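Zdeňka Skála
May

Chapter 3
A Visit to the Workshop

Before we study how an automatic cell is planned, I want to take the reader to a place where such cells are shown to the public. Every May the firm Machala opens its training hall in Tornthorpe to students, parents and neighbors. I have brought my own classes there for several years, and many questions in this chapter come from what they asked on the way home.

The hall has a long corridor with machines behind glass, and most visitors stop there first. My students always walk past it to the small tables at the back, where the tasks are simple enough to follow with the eye. A cube must be taken from the table and put inside a square of black tape. A child can do this without thinking, and for this reason it is a good exercise for us. 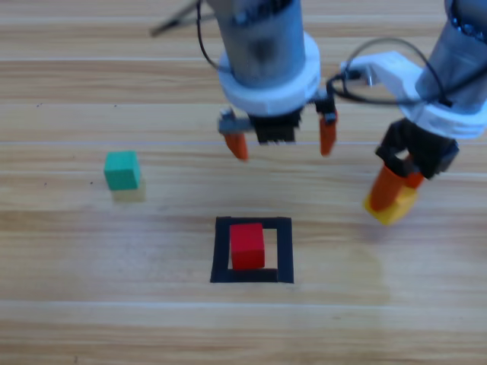 When two arms share one table, the first question is who may move, and when. One arm can carry a cube while the other keeps its fingers open and waits – but where should it wait? If it stays over the square, it may block its partner. If it goes too far back, time is lost at every turn. The guide from Machala told us that her team changed the waiting position many times before the open day, and she was not ashamed to say it.

The second question is about space inside the square. A cube that stands close to one side leaves more room for the next one than a cube in the center. We will return to this in Section 3.2, together with the method of Tradinach for dividing a work area.

During your own visit, please write down what you see before you ask for the explanation. Choose one arm only and follow it for a few minutes – later you can compare your notes with a classmate who followed the other.

Amon Textbooks, Room 505. All rights reserved. Page 287. Back to top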